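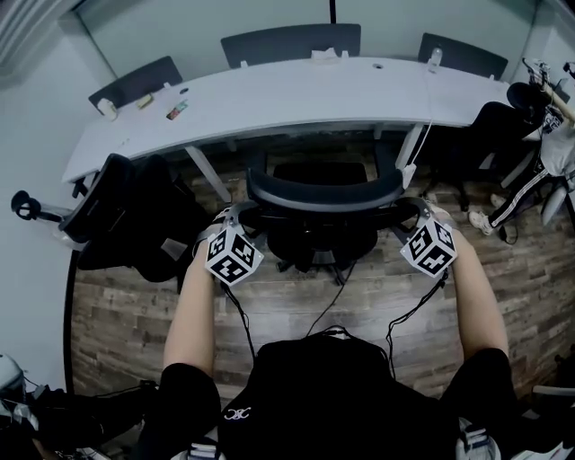

Both hands on the top of the backrest, chair pointed at the desk.

Filed under: Office Life > Small Fixes

How to Reset a Shared Desk Before You Go Home
By Ezequiel Ibarra, October

A shared desk belongs to everyone until it needs tidying, at which point it belongs to whoever is still in the building. If that's you, the job takes almost 2 songs, or one long one.

Start with the chairs. Stand behind each one and take hold of the top of the backrest with both hands. Push low and slow. An office chair shoved from one corner will turn to face you like a dog that heard its name.

Stop when the seat is under the desk and the backrest is just short of the edge. Chairs with arms may need the seat lowered first. Do not ram them. Sihan Dong rammed one at our old place in Sudthorpe and we looked at the dent for years.

Now the desktop. Cups go to the kitchen, including the one with a centimeter of something in it. Snack packages get the shake test: if it rattles, it goes on the shelf, and if it doesn't, it goes in the trash. Tissues are trash. I don't care how neatly they're folded.

Leave cables for last. Anything dangling over the front edge will meet a chair caster sooner or later, so feed it through the nearest grommet hole – plug end first, and unplug it before you start.

Wipe the surface with a damp cloth, left to right, and let it dry before anyone puts paper on it. White desks show everything, especially coffee rings.

Then turn off the lights and leave before somebody sits down.

Related:
Getting Hair Out of Chair Casters
Whose Mug Is This? A Shelf System
Cleaning a Whiteboard That Was Never Cleaned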